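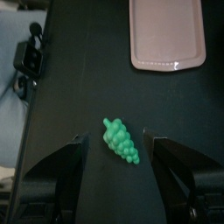

Computing Basics » Care and Repair
Search this book Go

Chapter 5
Backing Up and Restoring Files

A backup is a second copy of your files, kept on a different device from the first. A copy in another folder on the same drive does not count. If the drive fails, both are lost.

Consider a small office in Jonardale with 27 computers. Its staff save their work to one shared drive, which holds 1,119 customer folders. In March the drive stops responding. The last backup was made the night before, so one day of work has to be typed in again. Without it, the office would have to rebuild every folder from paper.

In this chapter you will learn how full and incremental backups differ, how to set a schedule, and how to test a restore. The exercises use a practice folder named Perron, which contains 2,000 short text files. Copy it to your desktop before you start Section 5.1. You will also need an external drive with enough free space to hold the folder twice.

Back to top | Contact | © Tolach Learning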